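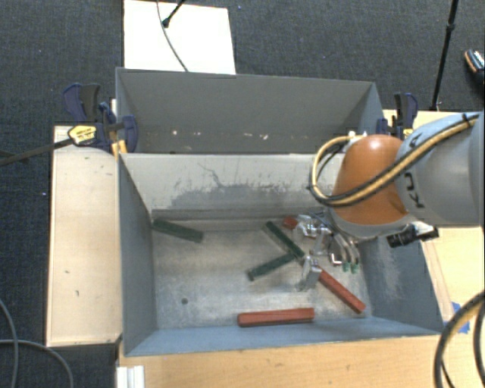 The Nisik is the medal case I make most of, and I've been fiddling with the design for more than 30 years, so forgive me if I go on a bit. It holds a court-mounted group of up to five full-size medals, with a shelf underneath for the miniatures and a slot at the back for the service papers. It comes lined in felt, and you get two colours to choose from, dark green or brick red. Colours on screens are a nightmare, I know. Most infantry families go for the green. I'd have the red myself, as silver stands out beautifully against it!

What you get

One case in solid oak, oiled and waxed
Glazed lid with a brass catch and lock, two keys
Felt-lined tray, dark green or brick red
Lower shelf for miniatures, cap badge or ribbon bar
Slot in the back for papers, folded once
Brass plate for name, rank, number and unit
Price: £234 including engraving and UK delivery

The plate

Engraving is included and I'm happy to do whatever the family wants on it, within reason (there's room for four lines before it starts to look cramped). Please copy the service number straight off the rim of a medal or the discharge papers, not from memory. I've had people swear blind they knew grandad's number and then ring me a week later in a flap. Rank is the other one. The rank on the rim of a campaign medal is often lower than the one he or she finished with, and both are perfectly proper, so have a chat at home about which you'd like before you order. I'll email you a drawing of the plate and won't cut anything until you've said yes to it.

Will my medals fit?

If they're court mounted, meaning the ribbons run down a stiff backing and the medals don't swing, then five will go in nicely. Swing mounted groups go in too, but they can knock together if the case gets moved about, so I'd put a strip of felt behind them — ask and I'll pop one in the box. For six or more you want the Soser, the wider version of the same case. It's made to order, so drop me a line and I'll work out a price. Loose medals with no ribbon at all are fine as well. Kwan-ho Liu does my mounting and keeps most of the common campaign ribbons in his drawers, and for the odder ones he'll go hunting.

Neck orders and breast stars are trickier. They're deep things and the glass on the Nisik sits fairly close to the tray. Measure the thickness, send me the number, and I'll cut you a deeper lid if it needs one.

Please don't polish them first

I'm begging you. A bit of toning on a silver medal is lovely, and collectors and museums much prefer it left alone. Polish wears down the naming on the rim too, and once that's gone you can't put it back. A soft dry cloth is all I use. If there's green gunk round the suspender, leave it be and let me know, and I'll tell you who to take it to.

From people who've bought one

"My father's group had been in a biscuit tin since he left the Engineers. Mum cried when she saw it on the sideboard, and then she moved it twice to get it out of the sun." — Guadalupe Rosales

"Very well made. The lock was a little stiff to begin with but a touch of pencil lead sorted it." — Eusebio Benítez

"I ordered the green for my brother's retirement from the regiment and wish I'd ordered one for myself. Papers slot is a clever idea, though his certificate needed folding twice." — Chin-lung Kao

Chin-lung is right about that certificate, by the way. The slot takes an A4 sheet folded once. Anything bigger is better kept flat in a folder, and I'd keep originals out of a case that's going to stand in a bright room anyway. Use a copy.

Ordering and waiting times

I make the cases in small batches with Jianguo Ding, who cuts all the joints and is far fussier than I am. Allow 30 days from the day you approve the plate. November is always mad, so if you'd like yours for Remembrance, get your order in during the summer. Cases without a plate go out sooner, and you can send for the plate later; it fixes on with two small pins.

You don't need to post your medals to me for a standard case. If Kwan-ho is mounting them then of course they do have to travel, so use an insured service, take photos of both sides and each rim, and keep the receipt. I'll email you the minute they reach the Wasto workshop.

Any questions, ring after four in the afternoon, when the saws are off and I can hear you.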